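Vetus Community Help
Film and Television Catalogue: Records and Display

Two films with the same title merged into one catalogue record

Posted by Bodia Library Services
25 Jan 2020

Our branch maintains a circulating collection of romantic comedies and family dramas on disc, comprising 1,524 titles. Records were transferred from our former system to Vetus at the beginning of the month. Following the transfer, we observed that a number of films sharing a title have been combined under a single record, with the synopsis of one film displayed beside the cast list and running time of another.

The case which brought the matter to our attention concerns a royal romance and an unrelated television feature released under the same name. The record now carries the synopsis of the theatrical film, the classification of the television feature, and a combined holds queue. Patrons who have requested one are being supplied with the other. There are 40 records in this condition that we know of, and we expect to find more as the branch works through the remainder of the alphabet.

We would be grateful for advice on the following. Is it possible to separate a merged record without cancelling the holds attached to it? Is there a setting that prevents the matching routine from treating title alone as sufficient? Our colleagues responsible for the drama shelves would also like to know whether the original synopses are retained anywhere, as several were written locally and we hold no other copy.

Mosoti Regional Catalogue Desk
Member contributor

The behaviour described is consistent with the default matching profile, which compares title and format only. Where the release year was absent from the incoming record, the routine does not consult the director field and proceeds to merge.

To separate a record while preserving holds, please proceed in the order given.

Open the merged record and select Record History. Each merge is listed with the date of the event and the number of the absorbed record.

Place the holds queue in suspension. A suspended queue retains the position of every patron. A queue that is closed does not, and cannot be reinstated by branch staff.

Select Restore as Separate beside the absorbed record. The synopsis, cast list and classification held at the time of the merge will be returned to it, including locally written text.

Reassign the individual copies by barcode. The system will not do this on your behalf, and a copy left unassigned will remain with the surviving record.

Review the queue, move any hold placed for the other film, and lift the suspension.

With regard to prevention, an administrator may amend the matching profile under Import Settings. We recommend that release year and director both be made compulsory for feature films. Our own service adopted this profile last April. Incoming records that lack either element are now directed to a review list, which stood at 144 entries after the first import and has since been cleared.

Please note that Record History is retained for 2 years, after which the absorbed record can no longer be restored. 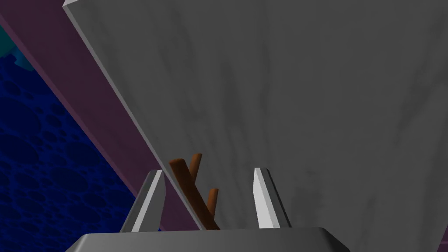
Cuteck

We had the same trouble with a Christmas film and its sequel, as the sequel had been entered without its subtitle. Our branch did not use the restore function. We deleted the record and entered both films again by hand, and the holds were lost, so I would not suggest that course if the titles are popular.

I would add that the short synopsis shown in the public catalogue is stored separately from the full one. After restoring a record, please check both. In our case the full text was correct and the public display continued to describe the wrong couple until the display index was rebuilt overnight. I do not know whether the current version still requires this.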